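3.2 How people talk about the weather they actually got

I'll come clean about how this part of the study started. I was going through the Flarnside diaries looking for something else altogether (rainfall totals, if you must know), and I kept getting sidetracked by the words. The keepers of these diaries were meant to write down a number and a wind direction. Most of them did. But the margins are full of grumbling, and the grumbling is far better company than the numbers, so in the end I gave in and made the grumbling my data.

The full set runs to 1,951 entries. Of those, 477 have at least one remark that goes beyond the measurement, and those 477 are what I work with from here on. I left out anything I couldn't read with confidence, and I left out the run of pages where someone has been using the diary as a shopping list, though I was sorry to lose it.

My first pass was to sort the remarks by what they were about. I'd expected rain to win easily, given that a rain gauge was the whole point of the exercise. It didn't. Wind comes up more than anything else, and it comes up in a particular way: people write about what the wind did to their stuff. The washing, the chook shed door, a neighbour's tarp that ended up in the wrong paddock. Rain gets an adjective. Wind gets a story, and sometimes the story carries over onto the next day's line.

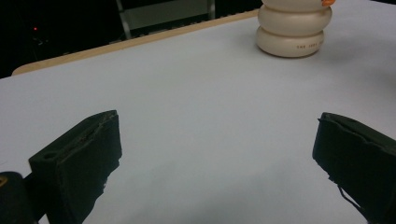

Figure 4. Pale table with a cream-coloured stack of rings.

Colour words were the next thing I went after, and they were more trouble than I'd bargained for. "Grey" is everywhere in the Pomare entries and hardly turns up in the Toninis ones, even for dates when the two places must have been sitting under much the same cloud. I spent far too long hunting for a reason in the weather itself. In the end I think it's a habit of the writer. Once you've called three mornings in a row grey, the fourth one is grey before you've looked out the window. The Toninis keeper had a similar thing going with "heavy", and used it for cloud, air, dew and, in one entry I'm very fond of, the dog.

This matters for anyone who wants to use remarks like these as a stand-in for measurements — and people do want to, me included when I'm short on numbers. If a word belongs to the writer as much as to the sky, then counting it across places will mostly tell you who was holding the pencil. Comparing one writer with their own earlier entries seems much safer. A keeper who has written "heavy" for weeks and then switches to "thick" has probably noticed something, and those switches are the places where I'd go back and check the gauge.

I tried it. I picked out 7 switches of that sort, all from the winter pages, and put each one next to the rainfall for the same date. The match was decent for the June entries and pretty woolly after that. I don't want to lean on it too hard. The later pages are in a different hand, and whoever took over had a much drier sense of humour and wasn't keen on adjectives of any sort.

A word on how I did the sorting, as I've been asked about it at two seminars now. Each remark was copied onto its own slip with the date and place on the back, so I couldn't see where it came from while I was deciding what it was about. I then went through the whole lot again from scratch after a decent break. Where my two goes disagreed I kept both labels and marked the slip as mixed. I know there's software for this (I did try Rarel, and got on with it well enough for the easy ones), but it had no idea what to do with "blowing a bit, as you'd expect", and there's an awful lot of "as you'd expect" in these diaries.

That phrase deserves its own paragraph, so it can have one. It shows up with frost, with drizzle, with heat, and with plain fine days. As far as I can make out it means the writer had a picture of what the season ought to be doing and the day had fallen in line. What's handy is the flip side: remarks such as "not like last year" or "early for this" tell us the picture was being checked against memory. I come back to those in Section 4, where I set them beside the long-run averages and see how good the memories were. Some of them were very good, particularly for frost, and nearly all of them were hopeless on when the hot spells began.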